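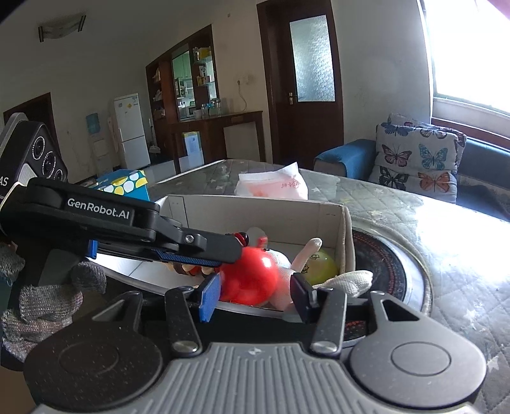
Do removable collar stays keep a shirt collar flatter over a working day than no stays at all? They do for the first few hours, and after that the evidence is thin.

Figure 2. Open cardboard box on a quilted mattress, with the jaws of a black hand-held gripper reaching into it.

4.2 Stays and collar shape

Makers of collar stays tend to claim that a stiffer stay gives a better collar. Our wear trial gives this claim only weak support. Eleven wearers each tried the Kaltley steel stay, the Wonby plastic stay, and an empty collar, all in the same Zupan shirt. Point lift was measured at 9 a.m. and again at 4 p.m. In the morning both stays beat the empty collar. By the afternoon the steel and plastic stays could not be told apart, and for two wearers the empty collar lay flatter than either.

We doubt that the metal matters much. The Zupan collar has a fused lining, and a fused lining already does most of the work a stay is sold to do. The Traden study, which is often cited in favor of steel, used soft unlined collars and took its only reading right after ironing. That is a fair test of ironing. It says little about how a collar looks at the end of a shift.

Fit was a bigger problem than we had planned for. In seven of the shirts the stay was shorter than its pocket and could slide away from the point - a fault that no choice of material will fix. Earlier papers do not report pocket length, so we cannot say how far it affects their results.

Wearers also rated comfort, but they could feel which stay they had on, and several said they expected the steel one to be better. We report those ratings in the appendix and draw nothing from them. Whether stays make a collar last longer was not tested.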